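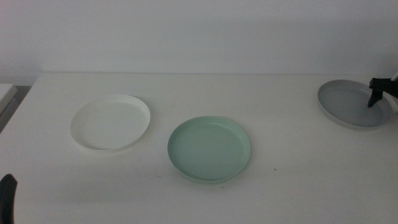 Esmaeil Kermani 说先别急着交材料,传票上写的是谁的名字,就由谁来答复,这一点他在第一次回帖里已经讲过,我还是没弄明白,所以单独开一帖。

情况是这样:我在 Pistville 开一家小店,账一直交给 Safavi 事务所代做。8月事务所收到法院传票,要调我店里两年的报税表和流水,一共646页。案子是房东 Skulside 和别人的纠纷,我不是当事人。事务所说他们只能照办。我能不能拦?报税表算不算保密?

店主老林
2019-11-20

Esmaeil Kermani
可以申请撤销或限制传票,由你自己向发传票的法院提,不用等事务所。要看传票上的答复期限,过了期限再提,法官多半不理。报税表不是绝对保密,法院一般看两点:跟案子有没有关系,别处能不能拿到。全部拦下来很难,缩小范围比较现实,比如只交跟租金有关的那几页,其余遮盖,再申请保密令,限定只有双方律师能看。另外书面通知事务所,你已提出异议,请他们在裁定前暂不交出。

zoltus_244
我碰到过差不多的,花了600块请律师写申请,最后还是交了一半。法官连理由都没写,就一句驳回其余部分。上诉我问过,律师说不值。

南门小郑
不理它就行了吧,又不是告你。

Esmaeil Kermani
楼上这个不要照做。传票发给事务所,他们不理会被罚,所以到期一定会交。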